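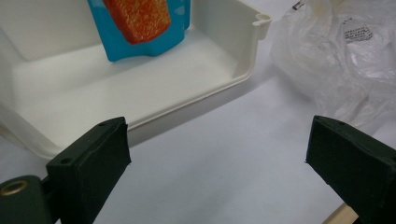
Care of the Landard hand gripper at the Etville bench: frequently asked questions

These answers are for everybody who takes the Landard hand gripper from the shelf in Etville. They cover the setting up, the daily care and the small repairs that you may do yourself. The page is kept by Obed Tetteh. Questions about the recording computer are on the Lahlou page.

What should I check before the first session of the day?

Close and open the fingers ten times, slowly. The movement must feel the same in both directions. Then look at the two fingers from above with the gap fully open. They should stand at the same height and face each other. If one finger leans, stop and read the question about loose fingers.

After this, wipe the lens with the dry cloth from the drawer and start the preview. Both fingertips have to be inside the picture when the gripper is open and also when it is closed.

How wide should the gap be?

Fully open, the gap is 65 mm between the inner faces at the tips. Measure with the plastic caliper, not the steel one, which scratches the faces. If you read less than this, the trigger spring is probably not returning all the way. Clean the slide first and measure again before you change any setting.

Can I adjust the gap by myself?

Yes, if the difference is small. The stop screw is under the rear cover. Turn it a quarter turn, close the cover, open and close the gripper three times and measure. Please do not make two adjustments without a measurement between them. Write the new value in the gripper log, also when you ended with the same value as before.

One finger is loose. What do I do?

Most of the time it is only the small screws in the finger block. Use the short hex key and tighten each screw a little, going from one to the other, until the finger does not move when you push it sideways with your thumb. The block is plastic. When the screw stops, you stop also.

If the screw turns and turns and never becomes tight, the hole is worn out. Take the finger off and put on a new one from bag 347 in the spare parts cabinet. The left and the right finger are different parts, and the letter is on the underside.

The edge of the finger looks rough. Must I change it?

A rough edge is normal on fingers that were used for some weeks. We change a finger in these cases:
– there is a crack which starts from a screw hole
– the inner face is not flat any more and light passes when the gripper is closed
– pieces catch in the plastic bags and pull small holes in the film

A lighter line on the top or some scuffs are not a reason. The surface changes its color there from ordinary handling, and the grip stays the same.

What are the brass-colored rings, and do they need oil?

They are the bushings at the base of the fingers. They do not need oil. In May we had a gripper that became very slow, and Pongsak Prasertsri found that somebody had put machine oil in both bushings and the oil had collected dust. It took him most of an afternoon to clean it. Use a dry cotton stick and turn it gently inside the ring. If the ring itself turns in the green part, the gripper goes to Pongsak.

How do I clean the fingers?

Warm water with a drop of dish soap on a cloth, then a second cloth with only water. Let them dry in the air. Alcohol is allowed on the lens housing and nowhere else – on the fingers it makes the surface dull and, after some time, slippery.

Why does the gripper slip on plastic bags?

Thin film is the most difficult thing that we pick at this bench. The bag bends away from the fingers before they close, and a smooth, stretched area gives them nothing to hold. Please try these points in order:

Clean the inner faces. A little grease from the hands is enough to lose a bag.
Come to the bag from above, at a place where it makes a fold or a raised part.
Let the tips touch the film lightly before you press the trigger.
Close slowly until the end, and wait a moment before you lift.

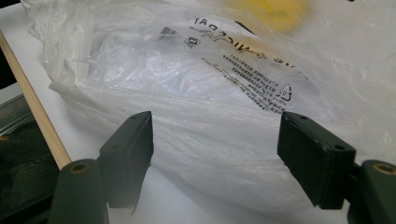

Fingers open in front of a crumpled plastic bag with printing on it.

If it still slips after cleaning, put on the Gillimano grip pads. They are thin and fit on the inner faces. You must measure the gap again after you put them on, as the opening becomes smaller.

Does the printing on a bag disturb the camera?

No. The printing gives some contrast on a white table and we leave it. Strong reflections are a bigger problem. When the folds are completely white in the preview and you cannot see any detail in them, lower the exposure one step in the Lahlou program and record a short test. Do not move the lamps, the other stations use them too.

How should I put the tray and the bag on the table?

The tray stands open, and the bag lies beside it with enough free table between them that the gripper can go down without touching the rim. We do not use tape marks for the bag. Its position should be a little different in each recording, and the shape too, so please do not flatten it with your hands.

Objects that stand against the wall of the tray are fine as long as they stand without help. Push the tray lightly before you start. If something falls, set it again.

I hit the rim of the tray with a finger. Is this a problem?

A light touch, no. Continue and make a note in the log. After a hard hit, stop the recording, check the gap and the screws, and look at the preview once more. The camera bracket can turn by a small angle and you will not feel it in your hand. There is a reference picture beside the monitor to compare with.

How often does the gripper get a full service?

After 595 recordings or when the log shows the same fault two times, whichever comes first. The counter in the Lahlou program shows the number on its start page. In a full service the fingers come off, the slide is cleaned, the spring is compared with a new one and the camera is calibrated again. Plan for the gripper to be away until the next morning.

Where do I put it after work?

On the shelf, on its side, with the fingers open. Do not let it stand on the fingertips. Roll the cable in a wide loop and leave the plug hanging free. If you changed any part during the day, put the old part in the red box with a paper that says what was wrong with it – Obed looks through the box before he orders new ones.

Who do I ask when the answer is not on this page?

Obed Tetteh for spare parts and the log, Pongsak Prasertsri for everything mechanical. Both are at the bench until 4 p.m. When you write to them, please include the last gap measurement and tell them if the grip pads were on or off.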